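Skundeck Robotics Club
Minutes of the club meeting, Jun 15, 2020

Present: Babak Esfahani (chair), Maysoun Khasawneh, Fadi Khasawneh, Ylva Hovland, and me, Guilan Jiang, on the minutes again because I was last through the door.

Apologies: none sent, though two of the first years were meant to come and didn't.

1. Last meeting's minutes
Agreed, with one change from Ylva. I'd written that she would "sort" the wiring list and she says she only offered to look at it. Changed to "look at".

2. Money
Babak read out the balance: 2,053 in the club account, with 38 still to come out for cable ties, tape and the replacement fuses. Fadi wanted to know if we could stretch to a second set of fingertip covers. Everyone liked the idea, but we'd like to see what the Vedoner entry costs us first, so it's carried over to next time.

3. The fridge task
This took up most of the evening, so sorry for the length! For anyone who missed the last few weeks, we're entering the household round of the Vedoner student challenge and our chosen job is opening a fridge door by the handle-less edge. The rules want a table beside the appliance and want it clear at the start of the run. Ours is the white desk against the wall, between the door and the fridge, and I think we're all happy with that now after the long argument about the trolley. 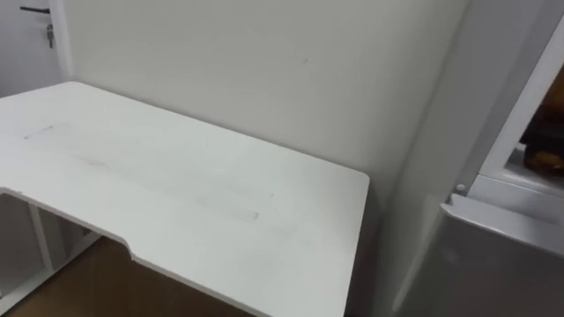

Ylva asked whether the judges would let us choose which side the table goes on, as the rule sheet only says "beside" and she'd hate to practise for weeks with it on the left and then find it on the right. Babak thinks we can choose but he's not certain. He'll write and ask, and he'll ask about the height too while he's at it.

We then had a good long talk about the grip. Maysoun's plan (she calls it Starnemero, don't ask me, it's the name of her folder) is to hook the curled fingers round the edge of the upper door and keep the thumb out straight against the front. Fadi would sooner have the thumb tucked in and let the fingers do all the pulling. I was on Fadi's side to begin with, but I've come round a bit, I like having the thumb there as a sort of marker for where the hand is. The thing we all agreed on is that it must stay above the gap between the two doors, or we could end up pushing on the bottom one while we pull on the top one, and wouldn't that look clever in front of the judges. 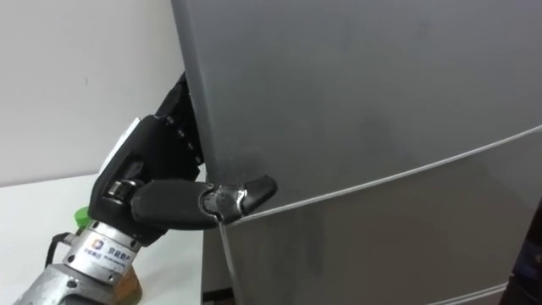

Starnemero grip, thumb just above the seam.

Fadi has put 28 practice runs in the log so far and wants 53 before we settle on anything. Maysoun said that was a funny number to pick and he said it was how many lines were left on the sheet. Fine by me!

Ylva brought up the approach speed. She feels we're coming in too fast at the last moment and would like it slowed right down for the final bit, even if we lose marks on time. Babak was less keen, as time is a fifth of the score. They went back and forth on it for ages and I stopped writing. In the end we said we'd do half of the next runs at each speed and look at the log together.

4. The Awwad library
Maysoun has moved our hand code over to Awwad, the motion library the second years wrote. It's tidier, but the names of the joints have all changed, so please, please pull the new version before you touch anything. Fadi lost an evening to this. I've said I'll write up a page with the old names next to the new ones.

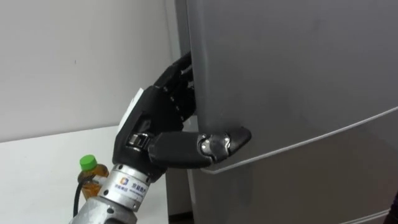

5. Second stage of the task
Looking further ahead, the advanced level adds a fetch: door open, drink out, drink on the table. Babak would like us to try for it and the rest of us said yes, with varying amounts of enthusiasm (mine was high). We need to agree what to practise with. Ylva suggested a can, but I'd much prefer a plastic bottle like the one with the green cap on the table, because the cap is so bright that the vision side ought to have an easier time finding the top. Maysoun pointed out that a full bottle and a half-empty one won't handle the same way, so we'd better do both. Fadi is going to draft the steps for the put-down part.

6. Any other business
Ylva has the spare key and will hang on to it until the end of June. Babak asked that people write their name in the log when they've changed a setting, and he did look at me when he said it.

Actions
Babak: write to Vedoner about table side and height
Fadi: carry on with the runs, draft the put-down steps
Maysoun: help anyone stuck on the Awwad changeover
Ylva: look at the wiring list
Guilan: joint names page, these minutes

Next meeting same time next week, and Fadi is bringing the biscuits.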